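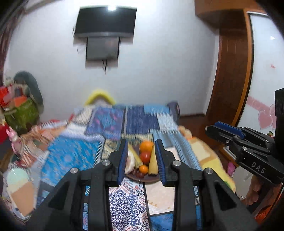
Notes for the Horley 72 talk — Friday slot, 2 pm
Speaker: Karine Sutherland

OPENING (keep it short, they've just had lunch)

Hi everyone, I'm Karine, I work on the notes editor in Horley. I get to show you offline sync today and I've been looking forward to it for weeks.

Ask for hands: who has edited the same note on a laptop and a phone and ended up with two copies? Wait for the groans. OK, so that pain is what we spent most of the winter on.

SLIDE 2 — What you had before

In the old version the app saved the whole note every time. Last device to connect won. The other one got shoved into a "conflicted copy" and you had to sort it out by hand, line by line. Our support inbox had 581 threads with the words "conflicted copy" in them. I read a lot of them! Some people had built really clever folder systems just to live with it.

SLIDE 3 — What you have now

Horley saves each change as a small step, and when your devices meet again it lines the steps up. Fix a typo on the train, add a paragraph at your desk, and you get one note with both.

Say this slowly: it works per paragraph. If two devices change the same paragraph, you'll still be asked. You see both versions side by side and click the one you want, or click both and tidy up after.

[pause, drink water]

SLIDE 4 — DEMO

Two windows, laptop left, tablet right. Wi-fi off on the tablet BEFORE I start typing (forgot this in rehearsal).

Steps:
Open the note called Bergeron on both.
Laptop: add a heading.
Tablet: check off two items in the list and drag one to the top.
Wi-fi back on. Wait for the gray dot to turn green.
Show the history panel. Scroll back. Click Restore on the old heading, then undo it.

If the wi-fi in the room is bad, go to the recording. It's the file after slide 4, no sound, so talk over it.

Things people ask about during the demo: yes, images sync too, but they come after the text. Yes, it works inside shared notebooks. Tables are the weak spot — a whole table counts as one paragraph for now.

SLIDE 5 — Keyboard stuff (my favorite slide)

Jump between changes with Alt and the arrow keys. Hold Shift to jump between people. I use this all day long and I'd miss it more than anything else in the release. Show it twice, the second time without the mouse anywhere near my hand.

SLIDE 6 — Moving over from Farnar

Import is under File, then Bring In Notes. Tags come across, colors don't. Links between notes do survive, and that took us 591 commits, so please click a few of them for me. Reminders have to be set again. Grusstead files still need to be exported to plain text first.

SLIDE 7 — Turning it on

It's off for existing notebooks. Settings, Sync, Merge Changes. Update every device before you flip the switch, old versions will only open the note to read it. New notebooks have it on from the start.

Phone widget is planned for March. Don't promise a day.

QUESTIONS

Leave around ten minutes. Repeat each question into the mic. If someone asks about pricing, point them to the desk by the door. Last slide has the help page address, leave it up while people pack.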